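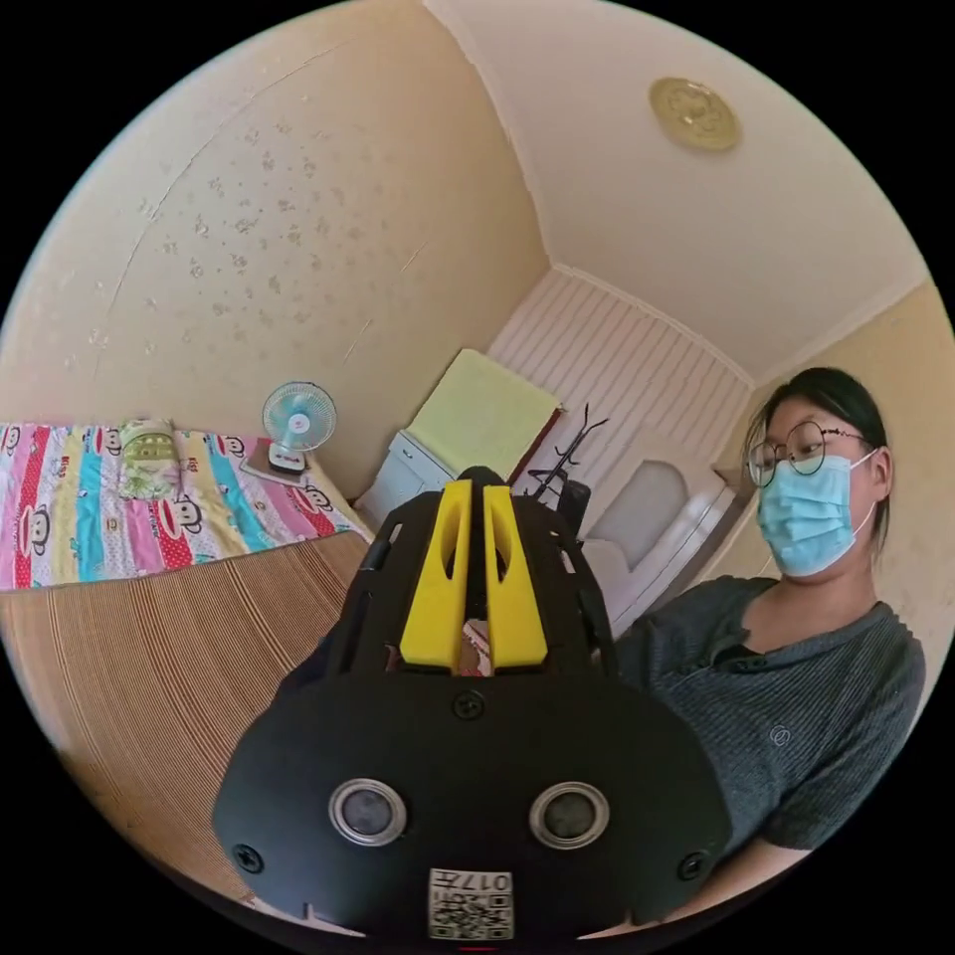 Handgreifer mit gelben Fingern, Etikett 017

Zwischenbericht »Nichts drin. Eine Geschichte der Leere«
An die Krajewska-Stiftung, Programm Wissenschaft und Erzählung
13. Juli 2018

Liebe Alle,

der letzte Bericht war ja eher eine Postkarte, diesmal wird es ausführlicher. Kurz vorweg: Das Buch wächst, der Zeitplan hält bis auf eine Stelle (dazu unten), und ich habe mehr Spaß daran, als ich in meinem Antrag zugeben wollte.

Fertig sind drei Kapitel. Das erste gehört Aristoteles und seiner Abneigung gegen den leeren Raum. Ich hatte dafür ein paar Seiten vorgesehen, geworden sind es 48, und ja, da muss noch gekürzt werden. Aber seine Argumente sind einfach so viel besser als ihr Ruf! Wer in der Schule nur gelernt hat, dass die Natur angeblich die Leere scheut, hat nie gelesen, wie er über Bewegung in einem Medium nachdenkt und warum ein Körper im Leeren für ihn gar keinen Grund hätte, irgendwo stehen zu bleiben. Das ist schon verblüffend nah an etwas, das viel später als Trägheit wiederkommt – nur dass er daraus schließt, dass es die Leere nicht geben kann.

Kapitel zwei handelt von Torricelli und dem Quecksilber, Kapitel drei von Guericke und den Pferden. Bei Guericke habe ich mich lange gefragt, ob man die Halbkugeln überhaupt noch einmal erzählen darf. Ich erzähle sie jetzt vom Publikum aus, also von den Leuten, die ein Spektakel sehen und hinterher über Luft streiten. Die Probeleserinnen mochten genau diesen Teil am liebsten.

In Arbeit ist das Kapitel über den Äther. Hier hänge ich, das will ich gar nicht schönreden. Der Stoff ist riesig, und jedes Mal, wenn ich Maxwell in einem Absatz erledigt haben will, zieht er drei weitere hinter sich her. Kazuhiro Hamada hat meinen ersten Entwurf gelesen und 19 Anmerkungen geschickt, die meisten freundlich, eine vernichtend (ich hatte Michelsons Versuch so beschrieben, als hätte er den Äther an einem Nachmittag abgeschafft). Der Abschnitt ist komplett neu geschrieben und liegt wieder bei ihm.

Danach kommt das Quantenvakuum, und davor habe ich offen gesagt Respekt. Ich möchte ohne das Bild vom brodelnden Schaum auskommen, weil es in jedem zweiten Sachbuch steht und mehr verspricht, als es erklärt. Was ich stattdessen nehme, weiß ich noch nicht. Vorschläge sind willkommen!

Zu den Veranstaltungen: Die Lesung in Grultemdale war gut besucht, und die Diskussion danach hat fast länger gedauert als die Lesung. Eine Frau wollte wissen, ob ein Loch etwas ist oder das Fehlen von etwas, und damit war der Abend gelaufen, im besten Sinn. Ich habe mir die Frage fürs Vorwort notiert. Ein Vorabdruck von Kapitel zwei erscheint bei Clulis.

Zum Geld nur so viel: Die Reisemittel sind noch nicht ausgeschöpft, die Bildrechte werden dafür teurer als geplant. Ich würde gern einen Teil umschichten und schicke den Antrag gesondert.

Die Verzögerung betrifft die Abgabe an den Starkov Verlag. Das vollständige Manuskript kommt im Oktober, 2 Monate später als vereinbart. Das Lektorat ist informiert und einverstanden. Falls die Stiftung dafür etwas Schriftliches braucht, sagt mir bitte Bescheid, dann lasse ich es mir von dort bestätigen.

Herzliche Grüße und danke für die Geduld mit dem Äther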